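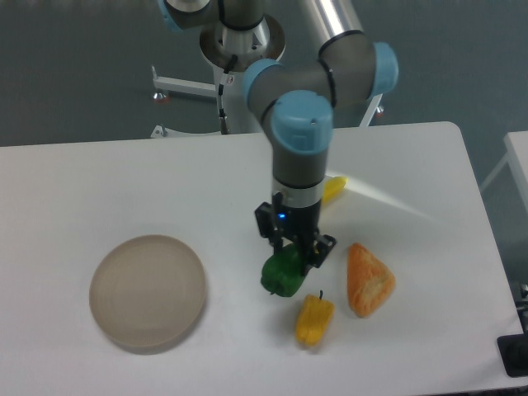
Vol. 12, No. 5

The fault that reported itself as success

The gripper closed, the status light stayed blue, the log recorded a completed pick, and the pepper was still on the table. That sequence happened often enough at the Drorkitz test site last April that the engineers at Punar stopped using their arms for food handling work until they understood it.

Punar integrates small robot arms for kitchens and produce packers. Its test cell at Drorkitz is plain: an arm on a pedestal behind a white table, a two-finger gripper, and whatever the day's task calls for, often bell peppers and a plate. The engineer who led the fault investigation agreed to talk about it on the condition that the company's customers, and the engineer, not be named.

"The first report came from a night run," the engineer said. "The cell was set to move produce to a plate and back, over and over. In the morning the log showed every cycle complete. The plate was empty and one pepper was on the floor, split. The counter said 2000 cycles with no errors."

The first assumption was a slipping finger pad. Peppers are glossy and lobed, and a two-finger gripper can land on a ridge where the contact area is small. The pads were replaced and the run repeated. The same thing happened, later in the run.

"We lost most of a week on the pads," the engineer said. "It was a reasonable guess, and it was easy to test, so we tested it several times more than we needed to."

The cause was in how the gripper decided it was holding something. The controller did not measure force directly. It watched motor current and finger position. If the current rose above a threshold before the fingers reached their fully closed position, the software declared an object present. With new hardware this worked. As the finger drive wore, friction in the mechanism rose, and so did the current needed to move the fingers through empty air. At some point the current crossed the threshold with nothing between the fingers.

"Then you have a gripper that feels its own friction and calls it a pepper," the engineer said. "It stops closing, because it thinks it has contact. If there is a pepper there, it may be touching it lightly or not touching it at all. The arm lifts and reports a good pick."

The threshold had been set at commissioning and never checked again. Bouzid, the supplier of the gripper controller, had a line in its manual advising recalibration every 4000 cycles. Punar had read this as a maintenance suggestion for heavy loads. The drives in the test cell began to show false contact well before that figure, which the engineer attributes to frequent washdown and a grease that did not tolerate it.

Asked whether a dropped pepper is a safety matter, the engineer said that the pepper was the least of it.

"The drop is a quality problem. The safety problem is what people do after the drop. They see something fall, the arm has not stopped, there is no alarm, and they reach in. Our cell was running at reduced speed and the arm has its own collision limits, so a contact would have been a bump. But we had written a procedure that said operators enter only when the arm shows a fault. It never showed one. We had a procedure that depended on a signal we could not trust."

One such entry did occur. On a Friday, near the end of a shift, a technician reached across the table to pick up a fallen item while the arm was coming back for the next one. The wrist touched the technician's forearm and the arm stopped on its collision limit. There was no injury. It was written up the same afternoon, and the cell was locked out until the next week.

"That report moved things along," the engineer said. "Up to then it was a bug. People were fitting it in between other work."

The fix has three parts. The gripper now closes once on nothing at the start of each shift, and the controller records the current across the full stroke. The contact threshold is set from that curve. If the empty curve has risen too far above the one taken at commissioning, the cell will not start. The second change is a position check: after lifting, the fingers are commanded a small distance further closed. If they move freely, nothing is there, and the arm halts with a fault.

The third change is to the procedure. Operators now press a hold button before any reach over the table, whatever the arm's status shows. The engineer described this as the cheapest change and the hardest to keep in place.

"The slow part is habit. The arm moves slowly, the items are soft, it looks harmless. You see people lean in for a pepper the way they would lean over a kitchen counter. We moved the hold button to the side they walk up on, and that helped more than the training did."

The position check adds time to each cycle. A customer at Grarkow asked for it to be made optional. Punar declined, and offered instead to run it while the arm was traveling to the plate, which recovers most of the delay. The engineer was not fully satisfied with that version.

"If the check fails in travel, you have already moved. You stop partway with the item possibly left behind or possibly about to fall. It is still a stop and still a fault, so I can accept it. I would have kept the arm still for the check."

There are gaps left. The check does not work well on soft items. A breaded sandwich compresses under the extra squeeze, and the fingers move freely enough that the controller calls the grip empty when it is not. For those the team uses a smaller closing distance and accepts more false stops. Thin items, where the fingers are nearly closed at contact, are excluded from unattended runs.

The engineer would also like a force sensor in the fingertip and has asked for one. The request is with purchasing. In the meantime the old logs have been marked as unreliable for pick counts, and the Drorkitz cell is back on overnight runs with the empty-close test at the start of each.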